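Kistomora Fitted Sheet, Cream
Bed Linen Range, supplied by Fuvunex

The Kistomora fitted sheet is intended for use in halls of residence, guest houses, staff accommodation and private homes. It is supplied in a single shade, a pale cream, and is made from combed cotton percale. It may be ordered singly or in cartons of 30.

Fit and construction

The sheet is elasticated along its full edge, including the two long sides. The pocket depth is 30 cm, which allows it to be used on mattresses fitted with a separate topper or protector. Corners are sewn with a double row of stitching. A woven tab marks the foot end, so that staff making up several beds can place the sheet the right way round at the first attempt.

The cloth has a thread count of 400. It is not treated with a non-iron finish and will show soft creases after washing. Customers who require a smoother surface are advised to order the Stindov sheet, which is a polyester and cotton blend and is listed separately.

Sizes

Small single
Single
Small double
Double
King

Sheets for bunk beds and for mattresses of unusual length are made to order. The minimum quantity for such orders is 13 sheets of any one size. Please supply the length, width and depth of the mattress in centimetres, measured without bedding.

Care

Wash before first use. Machine wash at 60 degrees with similar colours. The cream shade may take up dye from darker items, and blue or red towels and clothing should be washed apart from it for the first few cycles. Tumble dry on a medium setting and remove promptly. Iron while slightly damp if required. Do not bleach.

When changing a bed, clear all clothing and towels from the mattress before lifting the corners. Small items are easily rolled up inside a fitted sheet and may be sent to the laundry with it. Begin at the foot end and work upwards, drawing the elastic well under the mattress at each corner. The sheet should then be smoothed from the centre towards the sides.
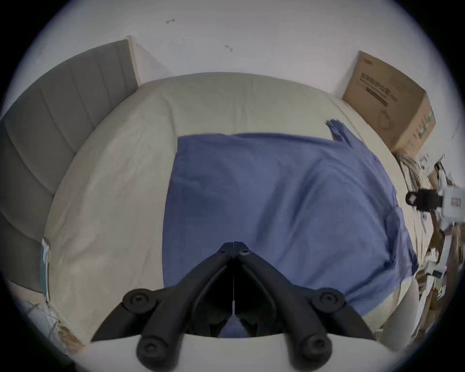

Fitted sheet in pale cream, shown with a blue cloth laid over the bed.

Ordering and delivery

Orders from account holders are normally sent out within 2 working days. Made-to-order sizes take longer, and a delivery date will be confirmed in writing when the order is accepted. Prices were last revised in January and are given in the trade list, available on request.

Unused sheets in their original wrapping may be returned for exchange or credit. Sheets that have been washed cannot be accepted unless a fault in the cloth or stitching is found. In such cases please keep the carton label, as the batch number printed on it will be needed.

Enquiries concerning contract supply, samples and special sizes should be addressed to Ghizlane Benmoussa, Bed Linen Department, Fuvunex.

Page last updated March 21, 2024

Related items

Kistomora Pillowcase, Cream, Pair
Kistomora Flat Sheet, Cream
Stindov Easy-Care Fitted Sheet
Stindov Mattress Protector, Quilted
Paulík Cellular Blanket
Paulík Laundry Bag with Drawcord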